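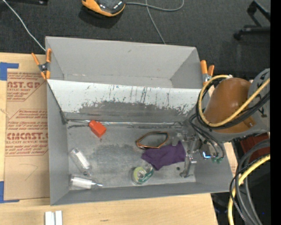

Media Release No. 157

ASTDALE, April 2018

Kostulier puts the chore question to the test bench

Can a machine tidy up yet? Some of it. Kostulier today released first results from Jedurora, its project on picking and sorting everyday clutter - the kind of job that fills a laundry room or the back of a shop.

The set-up is plain. A two-sided bin on a table, an arm with a metal gripper, a mix of things to pick up. Bottles, a crumpled purple cloth, a round plastic container, a red-orange block. Nothing lined up neatly for the robot.

Results so far: the arm cleared 30 items from one side of the bin to the other in 157 minutes, with 2 stops for a person to step in. A grown-up would do it in a couple of minutes. We know.

"Hard shapes are mostly fine now," said Ottó Rácz, who leads the project. "Cloth is still a pain. It has a different shape every time you let go of it. Clear bottles are the other one - the cameras look right thru them. Would I buy one for my own kitchen? No. For a returns counter, on nights, maybe soon."

Household work is further off. Folding, wiping, loading a dishwasher - not tested in this round and no claims made. Shop-floor sorting is closer becuase the bin stays put and the light doesn't change. Speed is the main gap, then cloth.

Next steps. A second round of trials starts in August with partner Takács, a homewares wholesaler, using goods from its own returns shelf. More soft items, fewer blocks. Same bin. Kostulier will publish the failed picks along with the good ones.

No product is on sale and no price has been set. Labour savings have not been measured.

Media visits to the Astdale workshop by arrangement, small groups only, closed shoes please. Interview requests for Ottó Rácz go through the Kostulier front desk.

ENDS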